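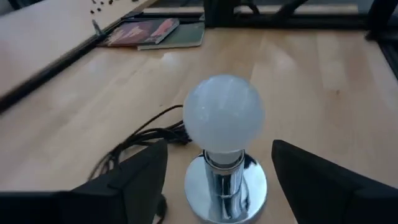 **Can the Givico and Sulura fingers be compared from this data?**

On the lamp task, with care. Same arms, same controller settings, same operator for both sets. On everything else the split is uneven and you'd mostly be comparing what we felt like recording that day.

# skotton-grip

Teleop recordings from the Skotton bench. Two arms, wrist cameras plus one fixed camera at the table. Made to settle an argument about fingers, ended up bigger than planned.

Last proper edit May 8, 2021. Bits below are older and need a tidy.

## What's in it

- 3,207 episodes all in
- 832 of those are the lamp task (`lamp/`)
- the rest is books, small bits and cable moving (`misc/`), labelled but not checked as carefully
- 34 episodes marked `suspect`, see further down

Each episode is its own folder. Wrist video, fixed video, joint positions, gripper opening, motor current, a one-line note from the operator. Note can be blank. Many are.

## Why a lamp

Because everything else was too easy. Blocks told us nothing, both finger sets picked up blocks all day long. A round frosted globe on a polished chrome base is a pig for grippers and a pig for cameras. Glass is smooth, the widest part of the bulb is well above the bit you'd like to hold, and the foot is so shiny that the wrist camera sees the fingers in it. Flex trails off behind and catches on things.

The variants:

- `stem` - one arm closes on the chrome stem, lifts, sets down
- `globe` - one arm closes on the glass. Slow. Low current limit, don't raise it
- `both` - one arm steadies, the other comes in from the opposite side
- `flex` - lamp stays put, arm moves the cable clear of the foot

`both` is the one people ask for. Also the one with the most retries.

## Fingers

**Givico.** Stiff. Good on the stem, you can feel through the leader arm when they've landed. On glass they tend to skate unless you come in dead level. Wear shows at the tips, we swapped the pads once in April and there is a `pads_new` flag from then on. Use the flag!! Old pads and new pads are not the same gripper as far as the current traces go.

**Sulura.** A bit of give. Kinder on the globe, vaguer on the stem, and the lamp can turn in the grip during a lift if the flex pulls. Closing takes a touch longer with the same command. We did not compensate for this. Anyone training on mixed data should feed the measured opening in, not the commanded one.

My own preference is Sulura for `globe` and Givico for everything else. Gisela Bauerfeind did most of the driving and would take Givico for the lot. Her notes are the useful ones, mine are mostly "again".

## Cameras

Wrist view: close, lamp sits between the fingers on a good approach and that's how you tell it is a good approach. Exposure is fixed. The table top is glossy and throws glare, tried auto exposure, it pumped every time a finger crossed a bright patch so we turned it off again.

Fixed view: further back, takes in the table, both arms and a fair bit of the workshop behind. Ceiling lights are in shot. Background gets moved about between sessions, bins and so on, nothing was tidied for recording. If your model learns the shelving that's your problem (and ours, it happened to us).
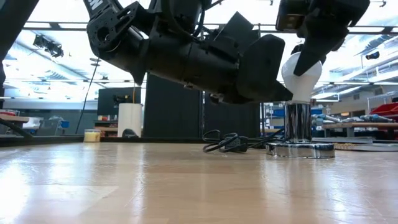 *Fixed camera, both grippers at the bulb.*

For `both`, the fixed view is better for judging where the fingers are relative to each other, but one finger can hide the front of the globe from it. Wrist view for contact, fixed view for the approach. Neither on its own.

## Controller

All lamp episodes ran on the Ots controller, position mode, current limited. We tried its compliance mode for an afternoon. Lovely on the stem, drifted on the globe, and the leader arm went mushy. Those runs are in `misc/ots_soft` and don't count towards the lamp total.

Settings worth knowing:

- left and right arms have separate limits, both in `config/limits.yaml`
- gripper speed capped for `globe`, not for the others
- homing at the start of every session, offsets saved beside the episodes

If you run the replay script with different limits it will not warn you. It should. On the list.

## The suspect ones

The 34 flagged episodes. Don't train on them, fine for testing a loader.

- clocks off between wrist and fixed video. Most of them are this
- left wrist camera knocked and not noticed until the next break
- a couple where the finger set in the metadata doesn't match the note, and I can't tell from the video which is right

They're kept in so that episode numbers stay continuous. `--skip-suspect` in the loader, off by default, sorry, changing it now would break someones scripts.

## Success labels

`ok`, `retry`, `fail`. Set by the operator straight after, with a foot pedal.

`ok` means lamp upright at the end and fingers clear of it. `retry` means got there but let go and regripped on the way. `fail` is the rest, including giving up.

Gisela is stricter than me about `retry`. Her `ok` is a real `ok`. Mine may include a small regrip. The `operator` field is there for a reason, split on it if the labels matter to you.

## Using it

```
pip install -r requirements.txt
python load.py --root lamp --fingers sulura --variant globe
```

Takes `givico` or `sulura`, lower case. Leave `--fingers` out and you get both mixed together.

Video is stored compressed. Fine for most things, poor in the chrome reflections, if you are doing anything with edges on the foot expect blocky mess.

## Not for

- force work. Motor current isn't force, and there is no sensor in the fingers
- claims about either finger set on other arms. We only had these
- anything with the bulb being screwed in or out. Not a task here
- counting on the background

## To do

- [ ] check `misc/` labels against video
- [ ] replay script to refuse mismatched limits
- [ ] write down the pad swap procedure properly
- [ ] finger drawings, waiting to hear if we can share the Sulura ones
- [x] rename `lamp_old`

Problems or odd episodes: open an issue with the episode number and wich camera. Without the number I can't find it.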